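Right, several of you asked about the soup notebook after I mentioned it in passing, so I've made a pot of tea and I'm going to tell you the whole thing. Mute me now if you don't care for soup, no hard feelings!

It's a plain lined notebook with a green cover, and I write down every soup I make at home. What went in, how long it had, what I'd do differently. The first entry is dated 25/12/2021 and it's leftover sprouts, which I'd not recommend to anyone as a starting point.

I'd made far too many sprouts (I always do) and I boiled the lot up with an onion and a bit of blue cheese. It tasted fine and looked like pond. I wrote "more cheese, less sprout, don't serve to visitors" and somehow that was that, I had a hobby.

The early pages are mostly me learning that I never cooked my onions for long enough. I used to give them five minutes and wonder why everything tasted thin. Give them 18 minutes on a low heat with the lid half on and a good pinch of salt. Go and do something else. Hang the washing up.

I know 18 sounds fussy. I wrote down all the times for a few weeks and that's the one with the most ticks next to it, on my hob, in my old heavy pan. Yours may want a bit longer. If they start to catch, a splash of water and carry on.

The other big one was stock cubes. I'd been using two in everything, out of habit, the way my whole family does. One is plenty if the onions have had their time. I felt a bit foolish about that after all those years of salty leek and potato.

Speaking of leek and potato, it has more pages than anything else and I still can't make it the way they do at Boonchu, the little café by the bus station in Larkis. Theirs is pale and smooth and tastes of butter. I asked once and was told "it's just leeks, love", and I don't believe a word of it.

My nearest try used only the white part of the leek, a floury potato, and the butter going in right at the end, off the heat. I've underlined that page twice. The green tops went into a separate pot with some peas and that was nice too, if a bit loud.

Somebody asked about blenders. I've a Follel stick blender that I bought second-hand at a church sale and it's noisy and splashes up the tiles, but it does the job. Tip the pan slightly and keep the head right under. I own a tea towel that exists only for holding over the gap.

Not everything wants blending though. I went through a stage of blending the lot and ended up with a freezer full of orange paste, no labels, and a guessing game every lunchtime (carrot? squash? the lentil one with too much cumin?). Now I do half. Ladle some out, blend what's left, tip it back in.

And please label your tubs. I write on masking tape, soup and month. There was a tub that just said "June" for ages and I was frightened of it. It was tomato in the end and perfectly good.

Tomato, since I've brought it up. I use tins nearly all year. Brovano ones if the corner shop's got them, otherwise whatever's cheap, and a spoonful of sugar if they're sharp. A crust of old bread torn in and left to soften gives you a lovely thick bowl without any cream at all.

My sister-in-law's version has orange peel in it. I was very rude about this before I'd tried it. There's a page in the notebook that says "sorry" at the top and then the recipe.

Cost, as a few of you wanted to know. I don't keep accounts, but a pot of red lentil and carrot came to almost 80 pence a bowl when I bothered to work it out, and that was with the nice bread. It'd be less if I didn't eat so much of the nice bread.

The one I'd hand to a beginner is on page 16. Onion, carrot, celery, a mug of red lentils, one stock cube, water to cover by a thumb's length, squeeze of lemon when it's done. Don't skip the lemon. I've written DON'T SKIP THE LEMON in capitals, so I must have skipped it.
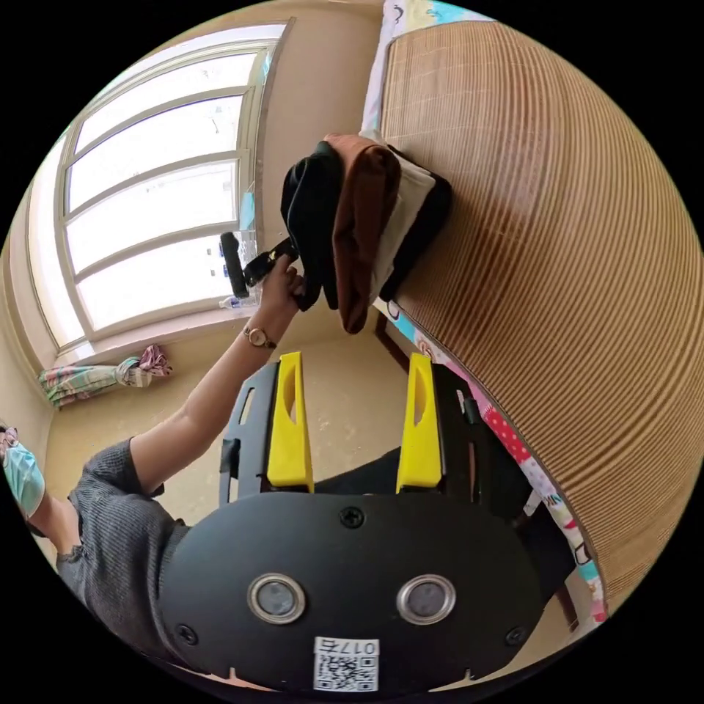

Same goes for vinegar, by the way, if you haven't a lemon in. Half a teaspoon of any sort, stirred through just before you eat, then taste it and see if you want the other half. Minestrone next, I think, once I've found where I put the little pasta.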